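From: Yolandi Kekana
To: Clamach owners list
Date: Sun 30 December
Subject: Re: Unit over the bakery, Granström building

Kimutai Mugo wrote:
> Is the Granström unit still for sale or has it gone back to rental?
> The Gesby listing says 1,091 square feet and the county card
> says something else. Also, what are the monthly dues now?

Kimutai,

Still for sale. The lease ran out and the seller didn't renew. Gesby took 1,091 from the old floor plan, with the enclosed porch in it. The county card leaves the porch out.
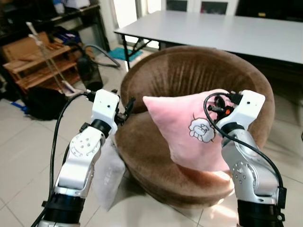 Are the dues going up next year?
They rise by $107 a month starting in February, to pay for the roof.

The seller covers dues through closing. There is a $500 move-in deposit, refunded after the elevator pads come down. Parking is separate. The space behind Uvomska Street can be bought with the unit or left out, and last year's tax on the two together was $2,044. 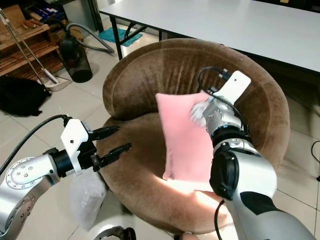
Brown armchair with pink pillow

If you want to see the place, write to me off list and I'll ask for the key. Weekday mornings are easiest. Bring the lender's condo form if you have it and I'll pass it to the manager the same day.

Yolandi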